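Cuaderno de taller, diciembre
Seguimiento de precios en tiendas de libros electrónicos

09:40. Leído otra vez el informe de Vasby. Afirman que los precios de los ebooks «convergen por la competencia». No me lo creo. De los 1346 títulos que rastreamos, 333 tienen el mismo precio, al céntimo, en Limdale y en Nestell. Eso por sí solo no prueba un acuerdo, claro: si el editor fija el precio en las dos tiendas, sale idéntico sin que nadie llame a nadie. Pero entonces que no lo llamen competencia.

10:30. El script de Chang sigue contando dos veces las ediciones con ISBN distinto y texto idéntico. Lo he parcheado a mano. Tincuța Bucur dice que el efecto es despreciable; quiero ver el número antes de darle la razón. Pendiente: rehacer la tabla sin duplicados.

12:15. Muestra reducida a 800 títulos, solo novedades en español. Los cambios de precio en Limdale aparecen de madrugada y en Nestell unas horas después. Tincuța ve ahí a un seguidor. Yo veo dos servidores que publican a horas distintas - hasta que no tengamos la marca de tiempo del fichero del distribuidor no pienso escribir la palabra «seguimiento» en ningún sitio.

13:05. Escribí a Vasby pidiendo los datos en bruto. Respuesta automática. La anterior petición acabó en un PDF con gráficas sin eje, así que espero poco.

16:20. Tres títulos raros: bajan en las dos tiendas y el ebook queda más caro que el bolsillo. Comprobado a mano, no es fallo de lectura. Puede ser una promoción del papel mal anotada. Lo dejo marcado en rojo en la hoja y no lo meto en la media.

17:10. Copia de seguridad hecha. El disco viejo sigue haciendo ruido. 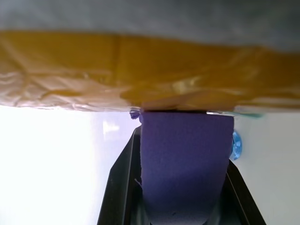
Plástico amarillo arrugado, de cerca.
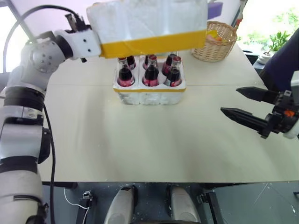

Para la próxima sesión
- Tabla sin duplicados, con las dos versiones del script una al lado de la otra.
- Pedir al distribuidor el fichero con horas. Si dicen que no existe, que lo digan por escrito.
- Separar editoriales con contrato de agencia de las que venden al por mayor. Mientras estén mezcladas, la cifra de coincidencias vale poco.
- Tincuța revisa los títulos en rojo, yo no los toco.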